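4.2 What people told me about their kitchen tables

I should admit up front that I started this part of the study thinking it would be the boring part. The diaries were supposed to be the good stuff, and the table questions were something I tacked on at the end of the visit while people were hunting for my coat. Then I read the transcripts back in December and the table talk ran longer than everything else put together.

So, a quick recap of the setup. We sent the short survey to 1,000 households in Viltville and the Moynihan side of the river, and 149 of them agreed to a home visit. I did most of the visits myself, with Ailbhe Mac Giolla covering the evenings I couldn't make. Everybody got the same opening question: "Where do you do your paperwork?" I never said the word "table." People got there on their own, usually inside a minute.

What I mean by paperwork is bills, school forms, tax stuff, the insurance letter you've been avoiding. Plenty of homes had a desk. I sat next to some very nice desks! But the desk was where the printer lived, or where a teenager did homework, and the actual sorting and signing went on at the surface where people ate. One woman in Moynihan told me she'd bought her desk specially, used it for a week, and drifted back to the kitchen "like a cat." Another said the desk made her feel like she was at work, and she already had a job, thank you.

Ailbhe and I coded the answers separately and then argued about them over a lot of coffee. We ended up with 3 main habits, which I've been calling clearing, edging and camping. Clearers take everything off the table before they start and put it all back after. Edgers push the fruit bowl and the mail to one side and work in whatever gap they get. Campers leave the paperwork out for days and eat around it (or on the couch). Our coding sheet had a fourth habit for a while, but it was really just edging done by people with smaller tables, so we folded it in.

The size of the surface mattered more than I expected, and Figure 3 belongs with this bit. People with a big surface were much more likely to camp. I had guessed the opposite, figuring that a bigger table would let you tidy up into one corner. What I heard instead was that a big table lets you put off deciding. There's always another foot of space, so the pile just moves along.

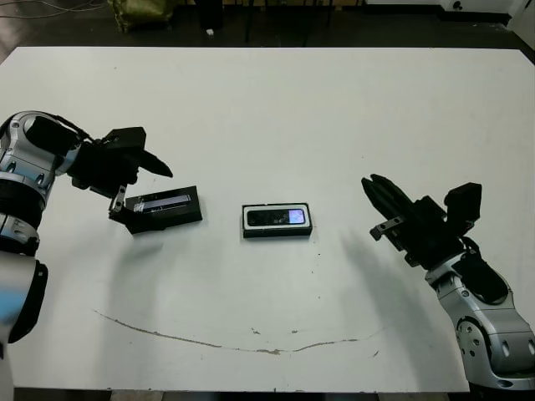

Figure 3. Large white tabletop with two small black objects.

Small-table people had to deal with things by dinner, and a few of them were pretty smug about it. I'd be careful with this, though. The Pinitz apartments in our sample have small kitchens and also mostly have one adult living in them, so I can't pull table size apart from the number of people making a mess. Ailbhe thinks the effect would hold up in a bigger sample. I'm less sure, and we've agreed to leave that fight for the Vukalel follow-up, where the kitchens are closer in size and the households aren't.

Last updated: Saturday, April 19, 2025

Contact the authors | Copyright Vukalel Household Papers | Back to top

Related items
Mail piles and where they go: notes from Viltville
Eating on the couch: a Moynihan diary study
Who gets the desk? Shared rooms in the Pinitz apartments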